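Wolon Wind Orchestra
Minutes of the Music Library Meeting held in May, 7.30 pm

Present: Malsha Jayasinghe (Chair), Maëlys Bailly (Librarian, minutes), section representatives.
Apologies: received from the second clarinets.

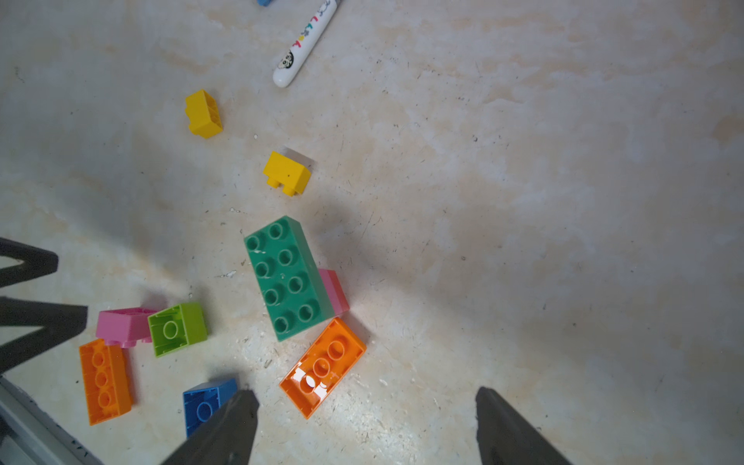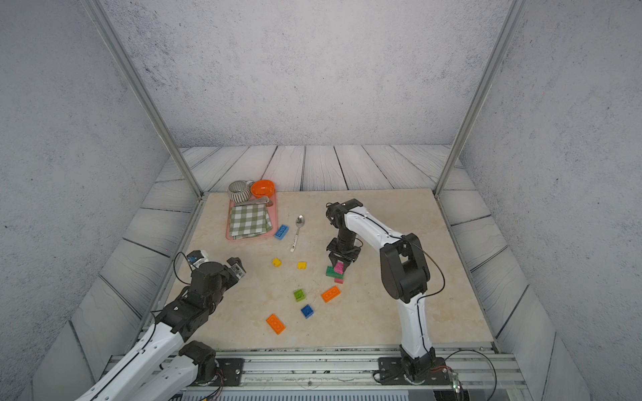
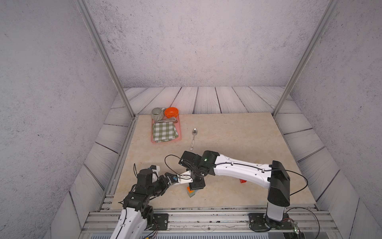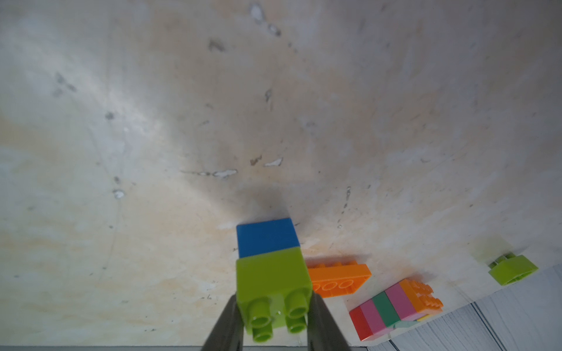

Work surfaces, two close up and two in wider view.

1. Minutes of the previous meeting
Agreed as a correct record, subject to one change: the loan of the Haden suite should read "full score and parts", not "parts only".

2. Matters arising
The missing third horn part for the Michiels overture has been found in the percussion folder. M. Bailly asked that folders be returned to the library in score order after each concert.

3. Catalogue
M. Bailly reported that 563 sets are now listed. The older marches remain to be entered – these are stored by publisher and several have no composer on the cover. The meeting noted that sets bought before 2000 do not always include an alto clarinet part.

4. Copying of parts
The parts for the new commission, "Clenik", were received with page turns in the middle of long runs, chiefly in the flutes and first cornet. It was agreed that 14 parts be laid out again before the first rehearsal. Rehearsal letters will be kept as in the composer's score. M. Jayasinghe will write to the composer about the tempo marking at letter F, where score and parts differ.

5. Hire requests
Three requests were considered. Two were approved on the usual terms. The third was deferred until the borrower has returned the timpani part outstanding from last season.

6. Any other business
The trombones asked for larger print in the hymn books. M. Bailly to obtain a price.

The meeting closed at 8.50 pm. The next meeting will follow the summer concert – date to be sent out by the Chair.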